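Home arm builders board > Training and data > Is 400 demos of one board game worth anything?
Sorted by oldest first

grudon_fan
Posts: 37
Starting a thread so the other one can go back to being about servos. Sorasum says you can teach an arm a tabletop task from 400 demonstrations, teleoperated, one camera. I've read the write-up twice and I don't buy it. Four hundred examples of what? If the board never moves and the light never changes, you have one example recorded 400 times.

nele_koster
Depends on how you vary it. Start positions count for a lot. I did a cup task on a Druto arm with far fewer and it worked fine on my desk.

grudon_fan
"On my desk" is my whole complaint. Did you move the desk?

nele_koster
No. I also don't plan to.

postma_owner
Moved mine to the other end of the room and it fell apart. Success went from most tries to hardly any. Same arm, same cup, different wall behind it. The policy had learned the wall.

yae_tamura
I'm collecting for a tic-tac-toe board right now, so I'll say what I do and you can all tell me it's wrong. Squares are plain paper, letters for the columns, numbers for the rows. The operator gets a cell name, drives the arm there, goes back to rest. Thirty episodes, then a break. Any episode where the operator hesitates for more than 2 seconds gets flagged, and I look at it later.

grudon_fan
And then you throw the flagged ones out?

yae_tamura
Some of them. If the arm wandered off and came back, I keep it. A model that has only seen perfect reaches has no idea what to do after a bad one.

postma_owner
I'd disagree with that pretty strongly. Keep enough sloppy ones and you teach it to be sloppy. I threw out every hesitation and the motion got a lot cleaner.

nele_koster
Cleaner, and then it failed in your other room.

postma_owner
Fair, but that was the background.

grudon_fan
Yae, what's behind the board? And are the labels for the model or the person driving?

yae_tamura
Cardboard behind it, labels for the person. Whether the model picks up on them anyway I couldn't tell you. 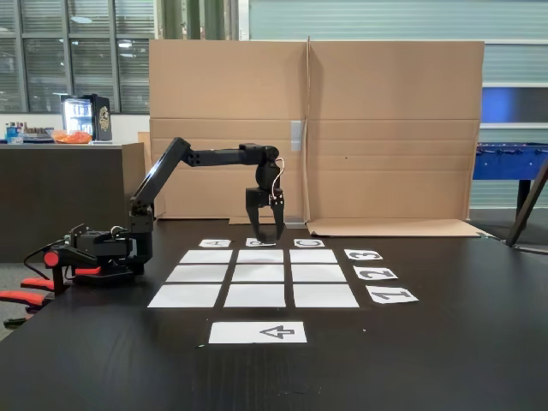 Reply 13
grudon_fan
OK, the cardboard is better than I expected, but there's still a window and a fridge with a lit door back there. If your camera sees past the cardboard at all, that's going into the data. I'd want a batch with the blinds closed before I believed any number you got out of this.

Reply 14
nele_koster
He'd want a batch on the moon. It's a first data set – let her finish it.

Reply 15
yae_tamura
No, the blinds are a good point. I'll do one batch closed and keep it out of training, only for testing. If it drops badly I'll post that too.

Reply 16
postma_owner
Shift the paper a little between batches while you're at it. Mine was taped down the whole time and I regret it.

Reply 17
grudon_fan
Post the failures along with the score, please. Sorasum gave one percentage and a video with music on it.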